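Moving the Collet file server to new disks: a talk with Pascal Bodin

Posted 11/17/22 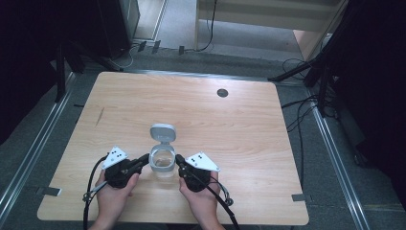
Pascal Bodin would have done the whole thing over one long night, if the office had let him. They didn't, so the move of the Collet file server in Treltville was spread over 12 evenings in October.

The old server held 6 shared folders and had been running out of room for most of the year. "We were deleting things to make space for other things," Bodin says. "People kept copies on their desktops so they wouldn't lose them. Then the desktops filled up too."

He looked at two ways of copying the data. One was to image the old disks and restore the image to the new ones. The other was a plain file copy with a scheduled script, run each evening after people had logged off. He took the second. "An image would have brought over every problem we had. I wanted to see the file list and know what was going across."

The script was short. It copied only what had changed since the last run, wrote a log, and mailed him the list of errors. The first night it reported 787 of them.

"Nearly all of those were path names that were too long," he says. "Somebody makes a folder inside a folder inside a folder, and each one has a name like a sentence. Windows lets you get away with it until you copy it somewhere deeper." He renamed the worst of them by hand and mapped a drive letter closer to the top for the rest. By the fourth evening the log was down to files that were open when the script ran.

Permissions took longer. The old shares had been set up by user, one name at a time, and some of the accounts belonged to people who had left. Bodin made groups for each department in Prusora, the directory tool Collet uses, and applied those to the new shares. He kept a text file of the old settings.

"I went back to that file more than I expected. Accounting had one subfolder that two people in sales needed. It wasn't written down anywhere else."

The last step was changing the login script so that everyone's drives pointed at the new machine. He tried it first on the Tetex workstations in the back office, left it there for two days, and then switched the others.

Asked what he would change, Bodin mentions the log mails. They came as one attachment, and on the first night his mailbox refused it. "Set a size limit, or just send the last 100 lines. You can open the full log on the server if you need it."

The old server is still plugged in, set to read only. He plans to leave it that way until the yearly accounts are closed.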